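Renting a furnished room in Remgate: questions we get asked

Does "furnished" mean anything in law?
Less than you'd hope. Landlords use the word for everything from a full flat to a bed and a hook on the door. Ask for a written list before you pay a penny. If the agent says one will follow, wait for it.

The advert says "bills included". Are they?
Some of them, perhaps. Ask which ones, and ask if there's a cap. One reader, Aslı Ertürk, found hers stopped at £65 a month, and the rest came out of her deposit.

Is a holding fee normal?
It's common, and I'm still not keen on it. Get the terms for giving it back in writing. A text message saying "should be fine" is worth very little.

Do I need the "tenant care package"?
I have yet to see one that earned its price. Kamrul Matubbar sent us his: £152 for a welcome folder and a phone number that rang out.

Can I trust the pictures in a listing?
Up to a point. They tell you how somebody wanted the room to look on one day. They won't tell you what the neighbours are like, or if the boiler is on its last legs. Go and stand in the place, twice if you can, and once after dark.
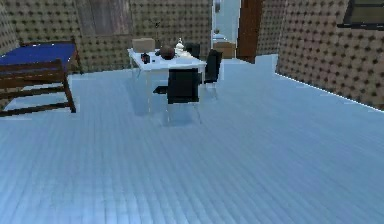
Take a tape measure as well. Agents are generous with sizes, and a wardrobe that won't go up the stairs is your problem once you've signed.

What if the list and the room don't match on moving day?
Write it down, date it and email it that evening. Don't accept "we'll sort it in August". Two of the complaints sent to us this year began with that very promise.

Who writes these answers?
Driss Younis, a tenant for too many years. I'm not a solicitor, so check anything serious with one.

Last changed 13 Apr 2020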